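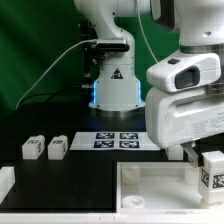
White robotic arm with blue light strips, green backdrop.

Print this page | E-mail this page

2nd February

The Castle at Larcombe

Larcombe Castle stands on a low ridge above the river Wellov, 45 metres over the water at its highest point. The first keep was a timber building. It was replaced in stone by the Valentini family, who held the estate for almost 400 years and gave their name to the square tower on the north side.

The outer wall is built of local limestone, laid in thin courses with a dark mortar. Visitors should note that the chapel and the Vandano Gate – the older of the two entrances – are reached by separate paths. The chapel retains part of its painted ceiling, although the colours have faded considerably near the windows.

The tower stair has 100 steps and no handrail on the upper section. The state rooms remain closed for repairs to the floors and will reopen in April. The gardens may be visited in the meantime.

Filed under: Castles & Palaces, Days Out

Search this blog Go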